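Preguntas frecuentes sobre el cambio de nombre y de mención de sexo en el registro civil

Esta página la mantiene el servicio de orientación jurídica de Setach. La información es general y no sustituye la consulta individual. Los trámites varían según el país y, a veces, según la oficina.

¿Necesito un informe médico para iniciar el trámite?

Depende de la ley que se aplique en su caso. En algunos países basta con la declaración de la persona interesada; en otros todavía se exige un informe o una resolución judicial. Antes de pagar ningún certificado, consulte con nosotros. Hemos atendido a personas que llegaron con informes privados que la oficina no les pedía.

¿Qué documentos debo llevar a la primera cita?

El documento de identidad en vigor, una partida de nacimiento reciente y un justificante de domicilio. Si nació en el extranjero, traiga también la partida legalizada y su traducción. No hace falta que lo tenga todo el primer día.

¿Cómo son las reuniones del grupo de acompañamiento?
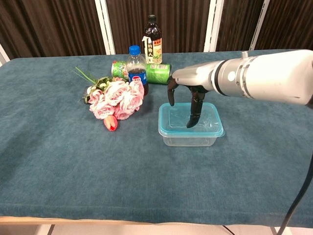 El grupo se reúne una vez al mes en el local de Bokora, a las 19:00, y está abierto a personas trans, a sus familias y a quien quiera informarse. Cada sesión dura dos horas: la primera se dedica a dudas sobre trámites y la segunda es de conversación libre. No hay que inscribirse ni dar el nombre legal. Quien quiera puede traer algo de beber para la mesa, por ejemplo un refresco de cola como la botellita de Pepsi de la foto, pero tampoco es obligatorio. Lo que se cuenta en el grupo no sale del grupo, y pedimos que no se grabe.

¿Puede venir alguien conmigo?

Sí, tanto a las reuniones como a la oficina del registro. Si prefiere que le acompañe una persona de la asociación, avísenos con 11 días de antelación. Las solicitudes las gestiona Anouk Prins.

¿Cuánto tarda la resolución?

El año pasado tramitamos 628 consultas de todo tipo, y las de registro fueron las más largas. El plazo que más se repite es de casi 50 días desde que el expediente está completo. Si le reclaman un documento, el plazo puede quedar suspendido, así que conviene contestar cuanto antes y guardar copia sellada de lo que entregue.
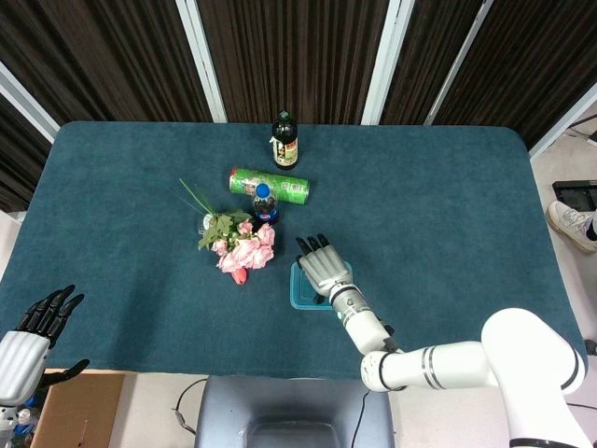
Pasado el plazo sin respuesta, se puede presentar un escrito preguntando por el estado del expediente. Tenemos un modelo que le facilitamos en la consulta. La vía de reclamación posterior la valora el despacho Dekker, con el que colaboramos; la primera visita es gratuita.

¿Qué pasa con mis títulos académicos y mi contrato de trabajo?

No se actualizan solos. Hay que pedir el cambio a cada entidad con la nueva documentación. En el trabajo suele bastar un escrito a recursos humanos. Para los títulos, pregunte en la secretaría del centro si la reexpedición tiene tasas.

¿Y si en la oficina me llaman por el nombre anterior?

Puede pedir que usen el nombre elegido aunque el trámite no haya terminado. Si se niegan, anote la hora, la ventanilla y lo que le dijeron, y envíenoslo. También puede presentar una queja en el mismo mostrador.

¿Atienden a menores de edad?

Sí, con la familia o sin ella en la primera conversación. Los requisitos cambian según la edad y el país. Para los más jóvenes existe el programa Borkilo, que en diciembre cierra por vacaciones y reabre en enero.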